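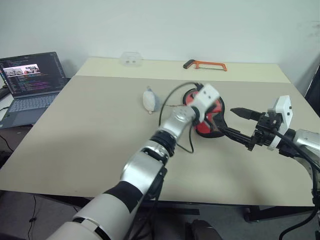 What does a planner do on a robot with two arms?

It decides which arm moves, when it moves and by what path, so that both can work on the same thing without getting in each other's way. The rest of our software is there to give it good information beforehand and to carry out its decisions smoothly afterwards.

Company > Who we are > About Pralurix

Filed under: Our people, Planning & control

Hello, and thank you for wandering over to this page. We are Pralurix, a small software company on the top floor of the old Srithong building, and we write the programs that sit between a robot arm and the person who would like it to do something useful. We don't build arms, and we have never wanted to (Sandro would take them all to bits). What we make is planning, perception and control software, along with a good many tools for finding out why a thing went wrong at four in the afternoon when it had been going perfectly well at three.

How we began

Pralurix started with 2 people, Gemma Zanetti and Mingxuan Xiong, who had shared a desk at a packaging firm and spent most of their lunches grumbling about how long it took to teach a machine a new job. Every change to a product meant somebody standing at the line with a teach pendant, nudging the arm from point to point, and then doing it all again the following month. They wrote a first planner in the evenings, called it Gudus after a café that has sadly since closed, and left their jobs one January with rather less in the bank than either of their families would have liked.

The first version of Gudus was slow. It could take the best part of a minute to think about a movement that lasted a few seconds, and Gemma still has a notebook of things people said while they waited. These days most plans come back in around 140 milliseconds, and we are still chipping away at that.

What we make

Gudus is the planner, and it's what most of our customers come to us for. It handles one arm or a pair, and it is happiest with the awkward in-between jobs where one gripper holds a part steady while the other does something to the edge of it. Soft and oddly curved objects are our particular fondness, as they bend and slide about and generally refuse to be where the model says they are.

Dundar is the perception side, looked after by Pierina Carbone. It takes in camera pictures, works out where an object is and which way it is facing, and passes this on to Gudus along with a measure of how sure it is. That last bit took Pierina the longest and she is rightly proud of it! If Dundar is unsure, the planner slows down and asks for another look before committing itself.

Then there is the tooling, which has no proper name in spite of several long meetings. It records what each arm was told to do, what it did and what the cameras saw, and lines them all up on one timeline so you can scrub back and forth through a run. Customers tell us they open it more often than anything else we've given them, and so do we.

Who we are

There are 9 of us now. Gemma looks after the company and still reviews more code than she admits to. Mingxuan leads on planning. Sandro Caruso writes the control code, the part that turns a tidy path into real motor commands, and he is the person to speak to if your arm judders. Pierina De Luca works with customers from the first phone call onwards, and yes, we have two Pierinas, so please do put a surname on your emails or they'll both reply.

How we like to work

We try things on real arms early. Simulation is a great help and we run plenty of it overnight, but friction and cable drag have a way of turning up only on the bench, so everyone here takes a turn at it, whatever their job title. On Thursday afternoons we stop at three, put the kettle on and look through the week's failed runs together. There are usually biscuits.

Every release has to pass a set of 70 bench tasks before it goes out of the door. We add a new one whenever a customer finds something we missed.

Coming to see us

Visitors are very welcome, and if you have a part that's giving you trouble, do bring it along. Pierina De Luca arranges the visits and will tell you where to park, as the sign on the road points to the wrong entrance.

Related pages

Gudus: planning for one arm or two
Dundar and how it reports uncertainty
Reading a run timeline, a beginner's guide
Working at Pralurix
Find us at the Srithong building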